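The Plate Problem
Three grippers, one rented kitchen, and a great deal of patience
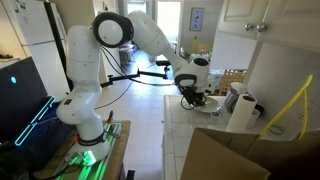 Genthorpe Applied Handling Group

Elżbieta Pawłowska has strong feelings about dinner plates. A mug has a handle and a cereal box has nice flat sides, but a plate lying on a counter gives a robot almost nothing to hold, just a thin rim with hardly any room under it (try it yourself sometime with two chopsticks and you'll see what she's up against!).

So when her group set out in June to compare three grippers for kitchen work, plates were what she wanted first. The arm stayed the same throughout, a white jointed thing on a wooden table, reaching across to the tiled counter where the plate waits for those dark fingers to find its rim. Only the hand at the end changed.

The Claltow came first, and it's the one everybody in the group likes to drive. It closes gently and lets go cleanly, and over 400 plate attempts it missed 9, mostly on the heavier stoneware. The Raptis is stronger and costs 3,000 dollars, and Despina Petkov, who wrote the controller code, will tell you at some length that its fingertips are simply too thick for the job. She filed them down one evening. It helped a little.

Then there's the Grirley, the cheapest of the lot at 692 dollars, with soft pads that wear out faster than anyone would like but grip a glazed edge beautifully while they last.

Pawłowska leans toward the Claltow for now, though she keeps going back to those soft pads and wondering whether they could be glued onto something sturdier. Petkov has ordered a spare set. Bowls are next, and after that, if the cable can be kept from tugging at the wrist, the silverware drawer.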